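Why Does a Cup Have a Handle?

Pick up a cup. You probably used the handle, and you probably didn't thank it. Handles are used to this.

For a very long time, plenty of cups had no handle at all. People drank from bowls and held them with both hands, which works nicely until you want to scratch your nose.

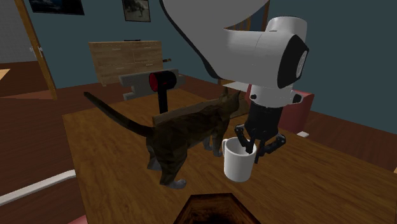
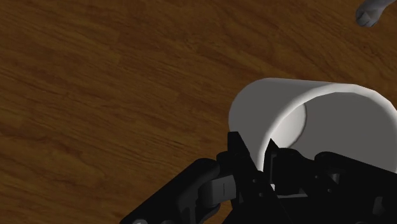
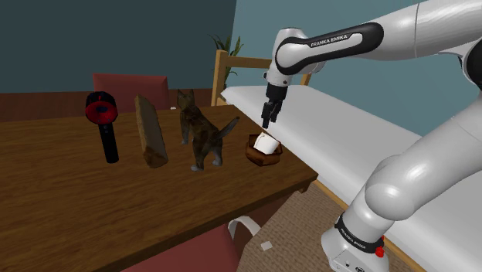 Cups and bowls on wooden tables, where they spend most of their working lives.

So what changed? Mostly, the drinks got hot. Heat likes to travel. It moves from the cocoa into the wall of the cup, and from the wall into your fingers, which complain. A handle sticks out into the cooler air, so it warms up much more slowly. Your fingers stay calm and you get your cocoa.

A bowl has a different trick. Many bowls stand on a little ring called a foot, and you can hold the foot and the rim and leave the hot middle alone. Soup lovers worked this out ages ago.

In the made-up town of Grokthorpe, a potter called Man-lok Mok once put 12 handles on one mug. It was very easy to pick up and very hard to drink from.

Try it yourself: ask a grown-up to fill a mug with warm (not hot!) water. Wait a minute, then touch the side, then the handle. Which one is warmer?

Now wash the mug. Science is no excuse.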